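4.2 Who pays for the air above the bus bays

The lease between the Volholm transit authority and the Resari hotel group runs for 57 years and covers a volume that, when it was signed, contained mostly pigeons. Air rights are a strange thing to sell. The buyer gets a box of nothing with a floor, and the seller gets rent for something it had never thought to miss.

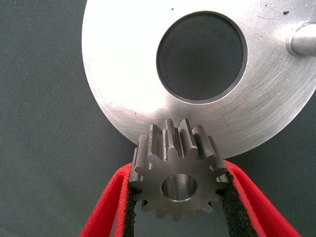
Rent under the lease has two parts. The base rent is fixed and rises every 6 years. The second part is a share of hotel revenue above a threshold, and here the drafters showed real imagination. Revenue from parking, meeting rooms and "ancillary leisure" is left out, so a guest who rents a ballroom adds nothing to the public purse, while a guest who orders a sandwich in bed adds a little.
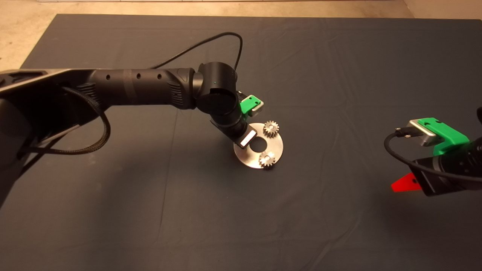
Department of Urban Land Economics

We coded 33 leases of this type by how the rent share was defined. We then set the width of the exclusions against the length of the term. The longer leases have the wider exclusions, and the public side seems to have treated the far end of the term as somebody else's problem. In the Volholm case it certainly will be.

Rirnov, the other large tenant over a transit site in our set, agreed to a plainer deal: one share, one definition of revenue, an audit each November.
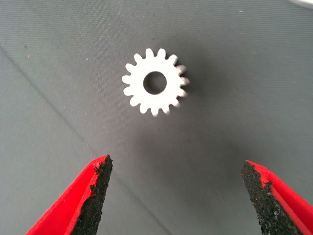

The Rirnov file is also the thinner of the two, at least in paper. Resari's has grown to include side letters on signage, on elevator hours and on the correct name of the canopy. Each letter recites that it leaves the rent unchanged, and then we found the rent had moved.

Figure 6. Two black robot arms over a dark gray cloth, with two small metal gears. 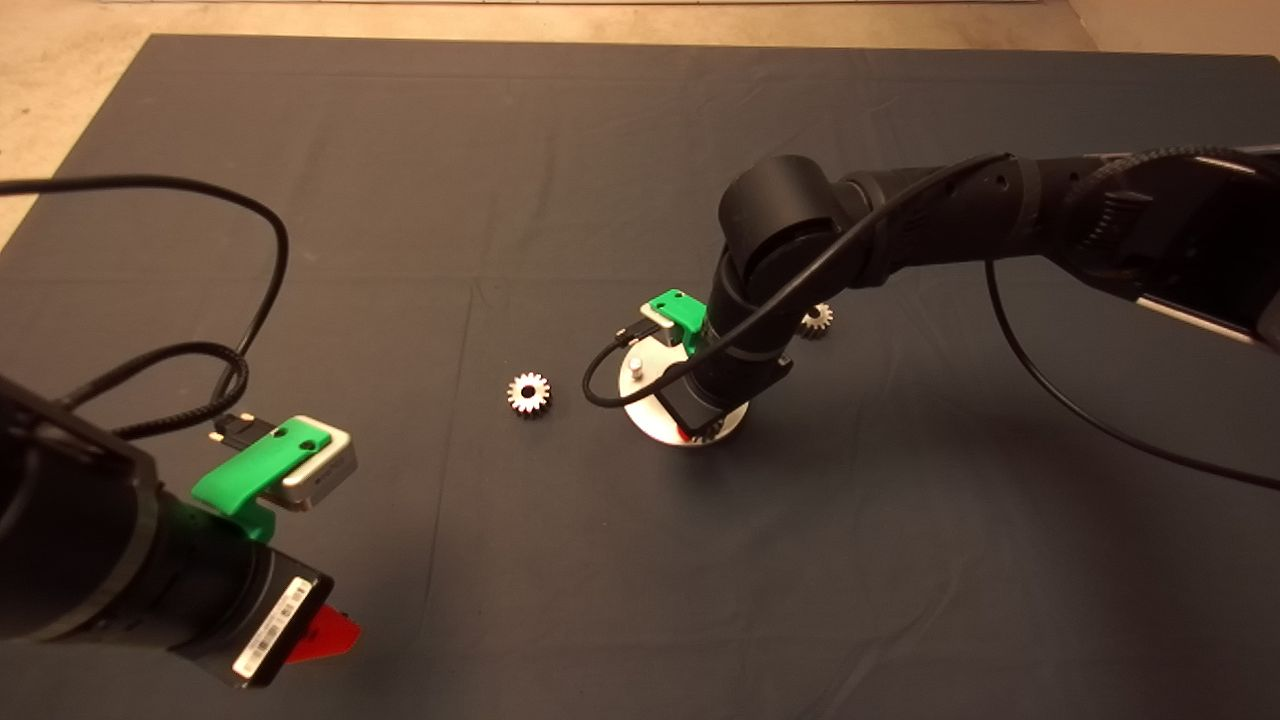

Ok-hee Nam, commenting on an earlier draft, objected that we judge the seller too harshly: a transit authority with a leaking roof and no other bidder takes the first check it is shown, and the exclusions are simply what that check cost. We accept the point about the roof. The minutes do mention a second bidder, Heo, whose offer was set aside for arriving in the wrong size of envelope.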